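January, half past four, feet up

I finally have a minute and a mug of tea, so I'm catching up on this thing before I forget the whole month. Short version: I have spent most of it watching a robot put shoes away, and I get paid for this now!

When Todard took over the guest suites at Videll I was still doing rooms, 10 on a good shift, and my knees were telling me all about it. Then Jasmina asked who wanted to learn the robot side of things, and my hand went up before my brain did. Dayana put hers up too (she says she only did it because I did). Ognjen said he'd rather scrub grout until he retires, and so far he's kept his word. 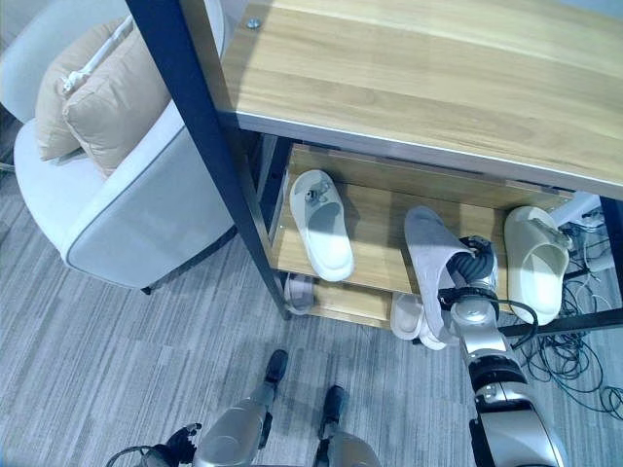

My new job title is "floor lead, assisted tidying," which my mother thinks is hilarious. What I really do is stand nearby, write down what it does, and decide what counts as tidy. That last part is harder than it sounds! Today was shoe racks, and I kept looking at how it grabbed the fuzzy slipper, fingers clamped on the side of it and the thing tipped up at an angle, and thinking that I've never once picked up a slipper that way. I go in by the heel with two fingers, usually while holding something else. Fitriani wanted me to write that down for her, the two fingers and everything, so I did, and it took a page and a half. Nineteen years old I was when I started cleaning, and now somebody wants a page and a half on slippers.

She asks good questions, I'll give her that. Do guests care if the pairs face out? Do sneakers go with slides? I said toes out, always, and then Dayana said toes in, and we argued about it right through our break.
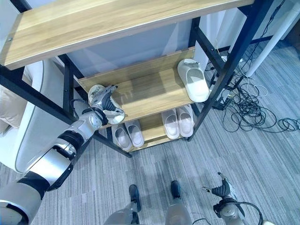

The thing I can't settle in my head is the hours. Zdenka swears no one's getting cut, and she put it in writing, and I believe her mostly. But the crew at Tistdale heard the same and they're down to a shorter week. I miss the chatter too. Doing rooms, you're always yelling something down the hall to somebody. Now it's me and a clipboard, and I catch myself talking to the robot.

Knees feel great, though. Tomorrow is bathrooms, and I have to ask Jasmina about swapping my early shift.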